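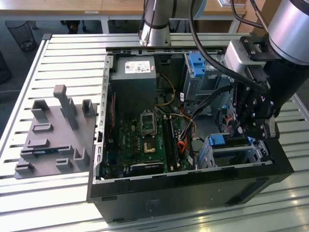
ok so the town recycling drop-off in Fuvitthorpe changed its hours AGAIN. July only. opens at 4, closes whenever the bins fill up

got there early, 20 cars ahead of me. engines off, windows down, everybody eating chips

they take old computers, monitors, cords. no microwaves. no paint!! people keep bringing paint

limit is 3 big items per car. cords go in the blue tub and don't count

pull your hard drive first if you care about whats on it. Nizar Haddad at the repair shop on Kassab does it while you wait, cash only

also bring proof of adress, they turned away the guy in front of me

Rokeya Wickramasinghe has the sign up sheet for rides if you dont drive. text her before noon

ok my turn, bye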